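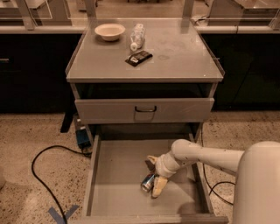 Finlay Pringle asked, at the close of the September session, whether tenants in the older blocks would be expected to sort their waste in kitchens that have room for a single bin. I should like to begin with that question this evening.

**Slide 1: Where we stand**

- The Grondach estate has 84 blocks and over 600 households.
- Collection at present is mixed, with glass taken separately at the Weltach Road gate.
- A small drinks can left in a kitchen drawer counts as household metal and may go in the new sack.

**Slide 2: What will change**

Each household will receive 2 sacks, one for paper and card and one for metal and plastic. Food waste is outside this stage. Sacks should be tied and brought down on the morning of collection. They must not be left on landings overnight.

*(Pause. Ask whether those at the back can hear.)*

**Slide 3: Small kitchens**

The sacks hang flat from a hook and need no floor space. Residents who cannot manage the stairs may apply for collection at the door. Ojārs Laur will take names at the side table after the talk.

**Slide 4: Questions**

Questions on rent and repairs cannot be taken tonight. Written replies will be sent to all who leave an address.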